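Carkby drop-off for clothing and bedding moves to Baker Street

Residents of Carkby will have a new place to leave used clothes and bedding when the collection point on Niven Road closes in December.

The town said the bins will move to the lot at 123 Baker Street. Socks will still be taken if they are clean and in pairs.
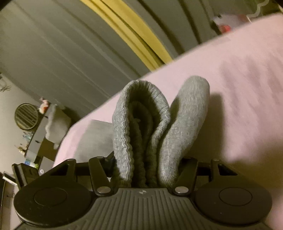
By Ranjbar | Carkby News | August 2022

The Niven Road site took in over 200 bags last month, the town said. Pillows and rugs are not accepted at either site.

Bags must weigh no more than 25 pounds and be tied shut. The new lot will be open from 8 a.m. to 6 p.m. Parking on the Baker Street side will be limited to ten minutes.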